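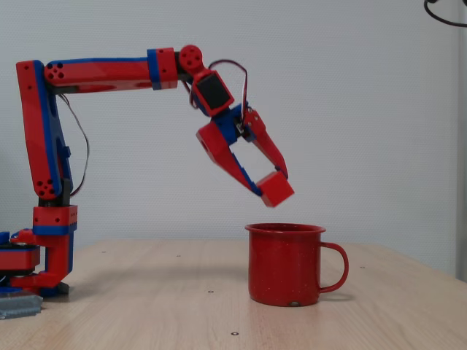

Red arm, red cube, red mug. Condero's open day, bench by the wall.

I've wanted to know for years when a machine is going to unload my dishwasher. So when a flyer for the Condero open day turned up on the corkboard at our library in July, I put it on the fridge, and off I went, an hour and a bit on the bus to Plolville with a muesli bar and a notebook.

Condero is a shared workshop in what used to be a carpet warehouse behind the Plolville rail yards. You pay a membership, you get a bench and a locker and the use of the big tools. A few small outfits rent corners of the place, and once a year they all tidy up (a bit) and let the public wander through. Entry was a gold coin. The theme this year was "Chores", painted on a bedsheet over the roller door, and that was what got me on the bus.

I started at the benches because the sausage queue was enormous. The arm in my photo is a little one, red and blue, the parts looking very much like they'd come off a 3D printer, and its job was putting a cube in a mug. That's the whole job! I stood there far longer than I'd planned to. There's something about watching two fingers hold a tiny block over the rim of a camping mug that makes you hold your breath, even though you do the same thing with a teabag every morning without looking.

I watched a good long run of goes. Most of them landed in the mug with a nice little clink. A couple hit the rim and bounced off, and one time the fingers closed on nothing at all and the arm went through the rest of its routine anyway, very dignified, and let go of a cube it didn't have. A kid beside me laughed so hard he had to be taken outside. I asked the woman minding the bench what happens if you move the mug. She said try it, so I slid it over by about the width of my hand, and the next cube went straight onto the table. Fair enough. She told me they have another version that looks for the mug first, but it was having a bad morning and they'd left it switched off.

I liked her for saying so. I also liked the mug, which is enamel with white speckles and has a chip out of it near the bottom, same as every enamel mug I've ever owned.

So, would I let it loose in my kitchen? Not yet. A cube has flat sides and doesn't mind being squeezed. My cutlery basket has teaspoons nested inside other teaspoons, and a peeler that catches on everything. Still, if you'd asked me ten years ago whether someone could make a thing like that at a hired bench, I'd have said no chance.

Next along was the Aksoy stand, which was much flashier, with a banner and a bowl of mints. Aksoy make a laundry folder. You clip a t-shirt to the front, it gets drawn inside, there's a fair bit of whirring and out it comes on a tray, folded better than I've ever folded anything. It was lovely to watch and I clapped. But you have to clip each shirt on by hand, right way round and with the sleeves flat, and by the time you've done that you've done the annoying half. It won't take fitted sheets or anything for a toddler, and socks are out of the question. The price on the card was $3340. I took two mints and moved on.

Skidico had the back corner and the longest crowd. They're more shop floor than household. Their machine shifts tubs from a trolley to a shelf, the sort of thing a supermarket night-fill crew does, and I did night fill for two years at uni so I had Opinions. The fellow giving the talk said it could do 600 tubs on a shift with someone keeping the trolleys coming. I'd call that slow next to a good crew, but it doesn't get a sore back and it doesn't stop for a dart behind the loading dock either. What I noticed was how much had been arranged for it. All the tubs were one size, the shelf was at one height and there were strips of tape on the floor where the trolley wheels had to sit. Real night fill is a split carton of pasta sauce and a pallet somebody wrapped upside down. I put my hand up and asked about split cartons. He said a light comes on and a person goes over. Well, that person was me, once!

Upstairs there was a talk with slides, and I'll admit I went mainly for the chairs. The speaker had been keeping a tally of her own bench trials at Condero, with an arm picking up ordinary kitchen things, and she'd got to 1824 attempts. She didn't do the big finish you get in ads. She showed us the failures sorted by object, and the worst by a mile was cling wrap, then wet lettuce, then anything see-through. Somebody asked when she'd stop and she said 1000 had been the original plan, so clearly she wasn't the one to ask. The best question came from an older bloke near the front, who wanted to know how long it takes to clean the robot after it's done the dishes. Long pause. "Longer than the dishes," she said.

I had my sausage after that (onions underneath, as is right) and did a second lap. The cube-and-mug bench was still going, with a fresh ring of kids around it. I had another turn at moving the mug, only a finger's width this time, and the cube still went in, just. I don't know what that proves but I was very pleased for it.

A few practical bits if you're thinking of going next year. The bus stop is on the wrong side of the rail yards and the footbridge is steep, so allow extra time with a pram. There's a ramp at the roller door, but the talks are upstairs and I didn't see a lift. Bring coins, the sausage stall doesn't take cards. Toilets are past the laser cutter on the left. It gets loud in the main hall whenever the dust extraction kicks in, and if you want a proper chat at the benches, get there in the first hour.

I got home to a full dishwasher, clean, and unloaded it with my coat still on. I timed it on the oven clock: four minutes, including the peeler.

Posted 2/8/18 in Days Out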